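Palusden gallery: cluttered tables, shared grippers

Gallery page for the Palusden table work. Putting this up fast before the group meeting, will tidy later. Captions are short, notes go around them. Longer writeup is with Tanveer Butt, ask him if you want the draft.

What the project is, quick version. Hand-held grippers, two people, one table of household junk. Everyone picks, moves, hands over, puts down. No arm anywhere during collection. The policy gets trained on the gripper view and goes onto the Proltley arm back at Tamness afterward. Same fingers on the arm as in the hand, so the view it learned from is close to the view it gets.

The question we started with: does it help to have a second person reaching into the same table while you collect? Older Dixit recordings were all one operator, clean background, objects spaced out like a shop display. Policy looked great on that and fell over the minute somebody else's hand came into view. Froze, mostly. Sometimes went for the hand, slowly, which got it stopped every time.

So Palusden does shared tables. Real kitchens, printed tablecloths, stuff lying on its side. Cups are half the problem. Clear ones especially.

Setup notes, for people who keep emailing

Sessions are 25 minutes, then swap hands or swap seats. People get sloppy after that, and sloppy in a particular way, they start shoving instead of grasping.
Wide lens, so plenty of room shows up behind the table. We leave the room in. Cropping it out made the policy worse on handovers and we still don't have a good reason why. Guess: it was using the far counter to work out how the wrist was tilted.
Objects get tipped over on purpose before the start. Upright things are too easy.
Nothing gets lined up. If it looks arranged, mess it up again.
Patterned cloth stays on. First reaction from everyone is to take it off, please don't.

Kitchen table session, gripper views

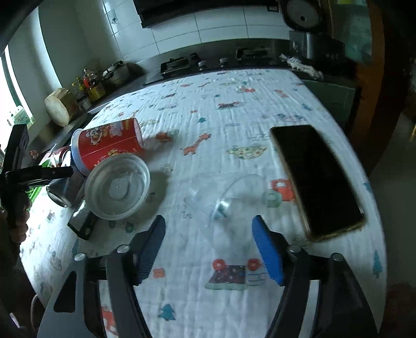
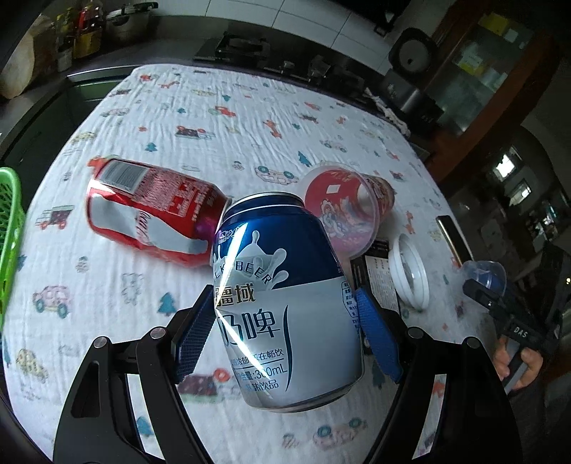
Both from the same kitchen. First one: jaws open over the clear cup, animal cloth showing right through it. Second: milk beer can held between the blue pads, other gripper over on the right.

More on the clear cup, as this is what most people ask about

Depth is useless on it. We tried filling holes in the depth map, tried a segmentation model in front, both gave up on that cloth. Giraffes everywhere, and the cup just takes on whatever is behind it. What worked in the end was dull. Lots of approaches at slightly wrong angles, all kept in, including the ones where the operator has to back off and try again. We used to trim those. Do not trim those.

With the retries left in, the arm learned to back off too. Comes down, closes on nothing, opens, shifts over, comes down again. Looks a bit lost but it gets there more often than the trimmed version did. The trimmed version closes on air and then carries the air very carefully to the basket. Tanveer has a clip of this he shows in every talk.

Cans are the other way around. Easy to see, easy to grab, but the shine moves when the wrist moves and the early policy chased the highlight. Got better once we had kitchens with different windows. Three kitchens in the current set, all quite different light. More would be nice.

Lids on edge: still bad. A lid standing up is a thin line from one side and a big circle from the other. Policy handles the circle ok. From the thin side it tends to knock the lid flat first and then can't get under it. No fix yet, open to ideas.

Soft cups: paper and thin plastic get squashed if the close command is full. We don't record force. Operators squeeze by feel and the finger opening is all that gets saved, so the policy copies the opening. Works better than it should. Fails if the cup is a size it hasnt met.

Result so far

Shared-table training beats single-operator training on the shared-table test, no surprise there. The part we did not expect is that it also beats it on the plain test, one arm, no second hand in view. Margin is small. We ran the comparison again with a fresh seed and different operator and it held. Still want one more run before anyone puts it on a slide with a big arrow, so please hold off.

Handovers are mixed. Arm giving to person, good. Person giving to arm, it waits too long, then grabs right as the person gives up and pulls back. Timing thing. The recordings have people talking to each other during handovers and the policy gets no sound, so it's missing the "ok got it" that both humans use. Next round will try silent handovers, gestures only, see if the waiting goes away.

Collection time for this set was over two months, most of it moving gear between homes and redoing calibration. Check calibration before the first pick, again after any bump. We lost a whole morning in January to a loose screw on a finger mount and didn't notice untill playback.

To do on this page

Add the playback clips when they're converted.
Add arm-side views from Tamness next to the hand views, same objects if possible.
Object list, with cup types split out properly.
Fix the old link to the Dixit recordings, it goes to the wrong folder.

Using the pictures: fine for talks and class slides, credit Palusden. For print, write to Tanveer Butt first, the full size versions are on the Tamness drive and he can send them over.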